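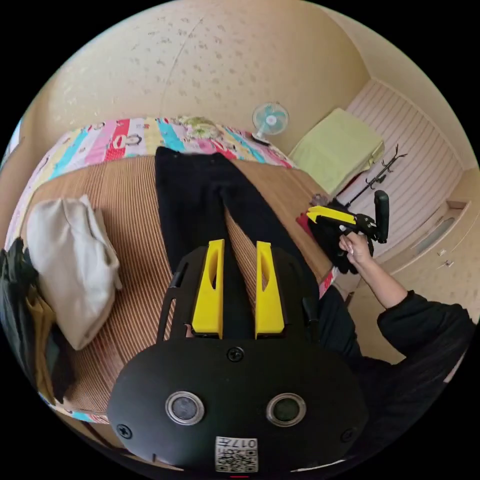 Buscar en la tienda Buscar

Pinza de mano Susska — kit para montar en casa

La Susska la diseñé yo en el taller compartido de Bratness, con mucha ayuda de Junhao Han en la parte mecánica, y ya va por la versión 3. Viene en piezas: cuerpo, bastidor, dedos, tornillería y una bolsita con repuestos (¡los tornillos pequeños se pierden siempre!).

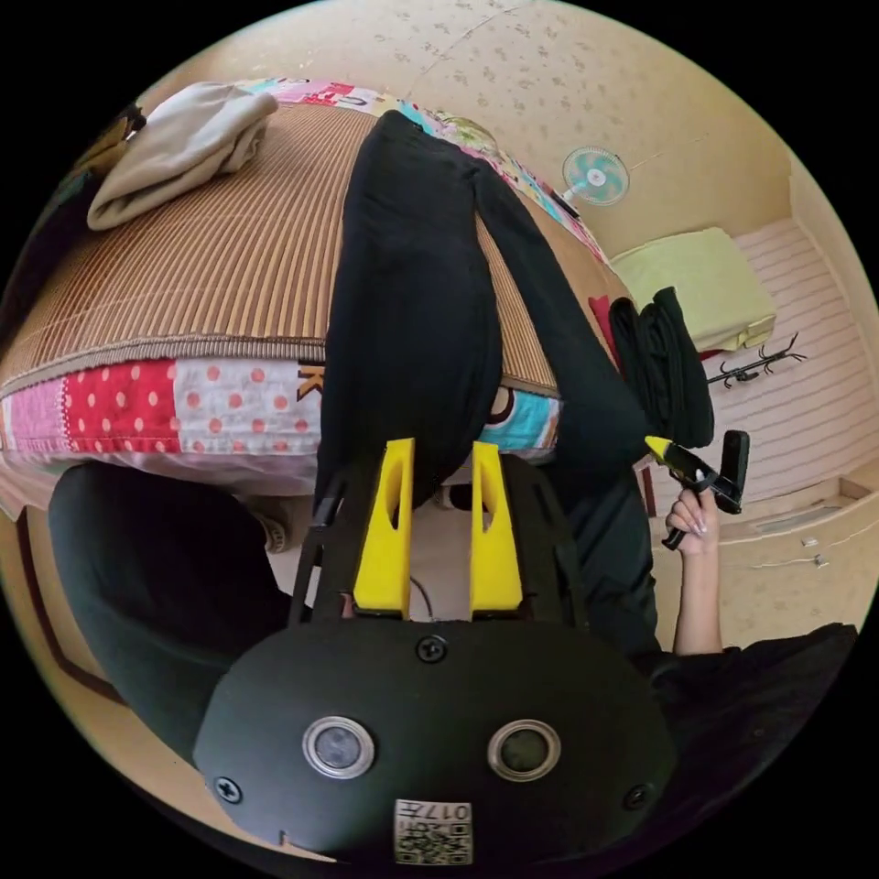 El montaje pide una tarde tranquila y un destornillador decente. Empieza por el bastidor y deja el cuerpo para el final, que así llegas bien a todo. Los dedos amarillos llevan una ranura alargada en el centro, y conviene ponerlos bien paralelos antes de apretar — yo la primera vez los dejé torcidos y me tocó desmontarlo todo.

El kit cuesta 211 euros y el juego de dedos suelto, 26. Envío los lunes. 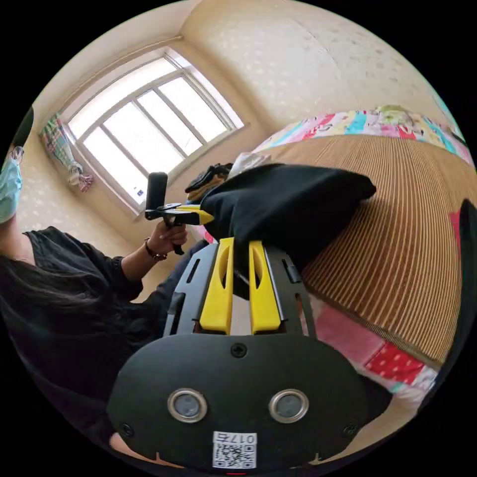 Tela negra entre los dedos de la Susska, sobre la estera.

Con ropa es con lo que más me divierto, la verdad, y es donde más se nota si has ajustado bien el cierre.

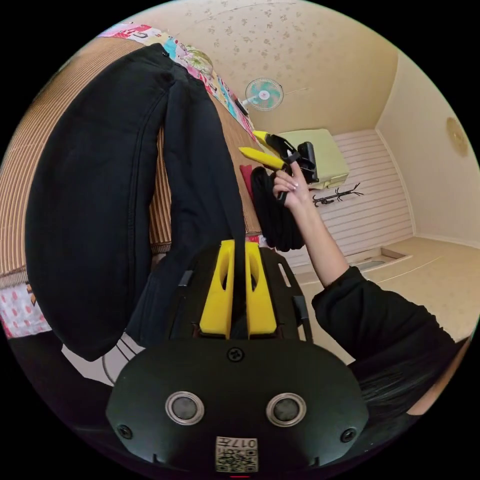

¿Puedo imprimir los dedos yo mismo?
Los archivos van incluidos con el kit y salen bien en cualquier impresora doméstica. Usa relleno del 64 % y no los lijes por dentro.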